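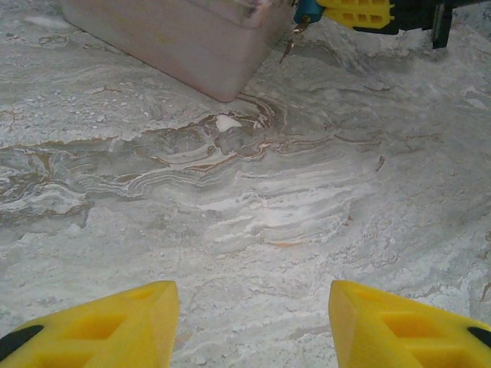 Sneha Bhardwaj
Contributing writer, resale and secondhand

Search this site Search Go

Last updated January 2022

Pirnach Hand Truck Review: One Season of Auction Pickups

I buy at estate sales and farm auctions most weekends and resell out of a rented booth. For years I moved everything with a cheap two-wheel dolly that came with my first apartment. The axle bent under a chest freezer last April and I bought the Pirnach folding hand truck to replace it. I paid $150 at a farm supply store. The same model was selling for a little less online, but shipping on something this heavy ate up the difference.

What you get

The truck comes in one box with the wheels off. Putting it together means sliding the wheels on the axle, adding a washer and pushing a cotter pin through. Mine was missing a washer. Pirnach mailed one after I emailed them, and it took nine days. The manual is a single folded sheet and the drawings are small.

The frame is steel tube. The toe plate folds up against it and the handle drops down, so the whole thing lies flat behind the front seats of my van. Folded, it takes up less room than the old dolly did. It is heavier than the old one, though, and lifting it in and out gets tiring by the third sale of the day.

Using it at sales

Most auction houses give you a pickup window, and the short ones are hard. At one sale I had two hours to clear a dining set, a filing cabinet and 6 boxes of kitchenware from a second floor. The Pirnach took the filing cabinet down the stairs without any trouble. The wheels are large enough that they roll off each step instead of dropping. For the boxes I stacked three at a time and ran the strap around them.

The strap is the weak part. It is thin webbing with a plastic buckle, and the buckle slips if you pull it hard against a sharp corner. I switched to a ratchet strap after the first month. If you buy this truck, plan on doing the same.

Gravel is fine. Wet grass is harder, and with a full load I had to turn around and pull it behind me. The tires are solid, so there is nothing to go flat, but you feel every crack in the pavement through the handle.

My brother-in-law Trevor Hawthorne borrowed it to haul a safe out of a basement sale. He says the safe weighed 308 pounds with the door off. The truck held, but the toe plate now has a slight bend on the left side. It still folds and locks. I would not put that much on it again.

Compared with the Kanus

I also tried the Kanus, which Kirsten Bouchard keeps in her truck. She has the booth across the aisle from mine. It costs $100 and weighs a good deal less. For boxes, lamps and small tables it does the same job. The handle flexes when you tip back anything heavy, and the folded plate rattles the whole way home. If you mainly buy box lots and smalls, the Kanus is enough and you can put the other fifty dollars into bidding. If you buy furniture or appliances, get the Pirnach.

Things I would change

The handle lock is a spring pin, and it is stiff in cold weather. I have pinched a finger in it twice. A rubber grip over the crossbar would help too. The paint on the toe plate wore off in a few weeks, and bare metal will mark a finished wood leg, so I keep a piece of old carpet taped over mine.

Rating: 4 out of 5. I lost a point for the strap and the missing washer. The wheels and axle look the same as the day I put them on, and I have had no reason to go back to renting a truck with a lift gate for single pieces.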